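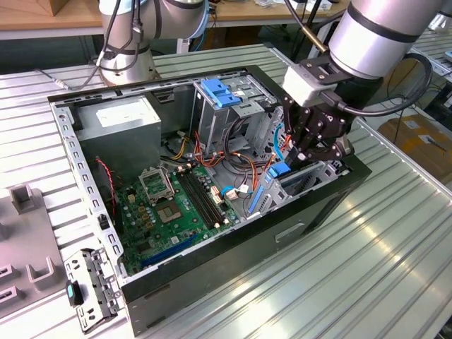

데스크톱 분해 셀에서 그리퍼가 목표 위치에 닿기 직전에 보호정지로 멈춥니다
작성자: Fasil Feyisa

중고 PC 분해 작업을 로봇으로 돌리는데 같은 단계에서 자꾸 보호정지가 걸립니다. 케이스는 작업대에 눕혀 놓고 옆판을 뗀 상태이고, 문제가 되는 단계는 확장 카드 쪽 파란 플라스틱 래치로 손가락을 내리는 동작입니다. 래치에 거의 다 가서 팔이 서고, 컨트롤러에는 "손목 축 외력 초과"가 뜹니다. 코드는 2973입니다. 리셋하고 같은 프로그램을 다시 돌리면 되는 경우도 있고 또 서는 경우도 있습니다.

7월에 그리퍼를 여러 손가락짜리로 바꾸면서 손목과 그리퍼 사이에 어댑터 블록을 넣었습니다. 그 전에는 이런 정지가 없었습니다. 로그를 뒤져 보니 교체 후 453회 실행 중에 289회까지는 멀쩡했고 그다음부터 정지가 나오기 시작했습니다. 그래서 어댑터 자체가 원인은 아닌 것 같은데 확신이 없습니다.

지금까지 해 본 것은 다음과 같습니다.
- 접근 속도를 절반으로 낮춤: 정지 횟수가 조금 줄어듦
- 영점 다시 잡음: 변화 없음
- 다른 케이스로 교체: 변화 없음

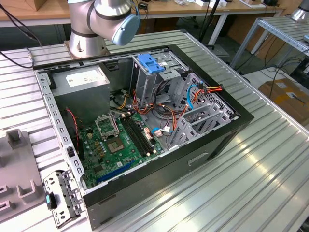
메모리와 드라이브 브래킷 쪽 단계에서는 한 번도 서지 않았습니다. 래치 단계만 그렇습니다. 외력 한계값을 올리면 넘어갈 것 같기는 한데 그래도 되는지 모르겠습니다. 비슷한 증상을 겪으신 분 계신가요?

Mebrat Fikre
한계값 올리세요. 저희도 올려서 쓰는데 별일 없습니다.

Inmaculada Goicoechea
한계값은 올리지 마세요. 보호정지는 사람 손이 끼었을 때도 같은 값으로 동작합니다. 올리려면 위험성 평가부터 다시 해야 합니다.

첫 번째 사진을 보면 검은 케이블이 손목에서 늘어져 그리퍼 오른쪽을 돌아 내려갑니다. 저는 이쪽을 먼저 의심합니다. 래치로 내려갈 때 손목이 많이 돌아가는 자세라면 케이블이 당겨지고, 컨트롤러는 그 힘을 충돌로 봅니다. 처음에 괜찮다가 나중에 나빠진 것도 케이블 고정이 조금씩 밀렸다고 하면 설명이 됩니다. 사진만으로는 당겨졌는지까지는 알 수 없으니 확인해 보세요.

1. 케이스를 치우고 같은 경로를 저속으로 돌리면서 손목 축 외력값을 기록합니다. 케이스 없이도 값이 올라가면 접촉 문제가 아닙니다.
2. 전원을 내리고 잠금 조치를 한 다음 케이블 고정 위치를 봅니다. 묶은 자리가 밀렸으면 여유를 주고 다시 묶습니다.
3. 툴 무게와 무게중심 설정에 어댑터가 포함되어 있는지 봅니다. 예전 그리퍼 값이 남아 있는 경우가 흔합니다.

케이스 없이 돌렸을 때 값이 평평하면 그때는 래치 접근 높이를 다시 티칭해야 합니다.

Fasil Feyisa
케이스 치우고 돌려 봤는데 같은 자리에서 외력값이 올라갑니다. 케이블을 다시 묶고 5회 돌렸고 정지는 없었습니다. 툴 무게에도 어댑터가 빠져 있어서 고쳤습니다. 두 가지를 같이 바꿔서 어느 쪽이 원인인지는 아직 모르겠고, 한계값은 그대로 두었습니다. 더 돌려 보고 다시 적겠습니다.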